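Subject: Re: [linen-care] Folding plush throws so the stack stays up
From: Fulgencio Toledo
To: linen-care list
Date: September, 7:40

On the September thread, Rernness wrote:

> We have 12 plush throws per floor at the Estenthorpe building
> and they will not stay stacked. I fold in half, in half again,
> then in thirds, same as the cotton blankets. By afternoon the
> top ones have slid off the shelf. Also the pile looks patchy
> after folding. Is that wear? The tags say 2000 g and the
> finished bundle is too thick for the shelf gap.

Taking the points in order.

1. Patchy pile. Not wear. Short pile reflects light according to which way it lies, and your hands lay it both ways as you fold. One pass with a flat palm in a single direction evens it out. I do this once, on the finished bundle. Doing it earlier is wasted effort.

2. Sliding. Cotton grips cotton. Plush laid against the nap of the piece below creeps a little each time the shelf is bumped. Stack all bundles with the nap running toward the back wall. On the Drelletside shelves this fixed most of it without any change to the fold.

3. Thickness. Your last fold in thirds is the problem. Two of the layers trap air and the bundle springs open. Sequence I use for a throw 131 cm by 109 cm:

a. Fold the long side in half, hems together. Shake once.
b. Fold in half again the same way. Hems should now be on one side.
c. Fold the short side in by one third, then press out the air with the forearm, working from the fold toward the open end.
d. Bring the remaining third over the top. Do not pull it tight — a tight outer layer pushes the inner one out at the side.
e. Pick the bundle up with a hand at each end, thumbs on the front and fingers behind, and look for loose ends. A corner of hem hanging below the bundle goes back inside before shelving. Leave it out and it catches on the next one down.
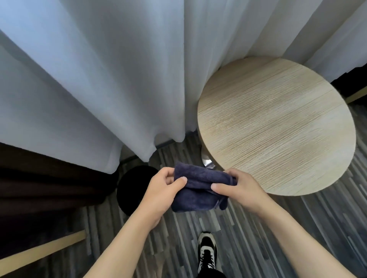 4. Shelf gap. If the bundle is still too thick after step d, turn it so the rounded fold faces out and the hems face the wall. It takes the same height, but the front edge compresses when you slide it in and the hems do not snag.

5. Labels. Keep the care label on the inside if you can. The Phuthong ones have it sewn at a corner, so begin step a with that corner on the underside.

I have no figures on how long a stack holds with mixed sizes. If anyone on the list has tried it, post the dimensions as well as the result.

F. Toledo
Drelletside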